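Robots That Fold Laundry? Meet the Wullwood Robot Club

Can a robot fold your gym clothes? The kids at Wullwood are trying to find out.
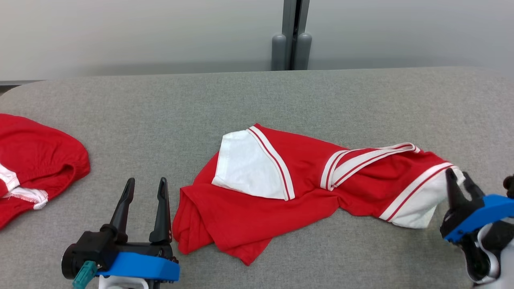 What looks like a red shirt, all twisted up, and two robot grippers at the table.

First, what's a gripper? It's a robot's hand. Only two fingers on each of these! Try it – pick up a sock with just your thumb and one finger. Now fold it. Tricky, right?

Clothes are hard for robots. A block stays the same shape. A shirt doesn't. It bunches, twists, hides its own sleeves. So the robot has to work out wich part is which.

How does the club teach it? By showing. A student moves the arms, the robot saves every move. Then again. And again. 30 times for one kind of fold – then the robot gets a turn by itself.

Club jobs (you swap every 10 minutes):
Driver – moves the arms
Messer – scrunches up the shirt
Checker – writes down what happend

Next up is the Vollstead Challenge in April. Teams get 7 minutes and 3 pieces of clothing. Flat and folded gets the most points.

Want to try at home? Oven mitts on, grab a T-shirt, start folding. Time yourself!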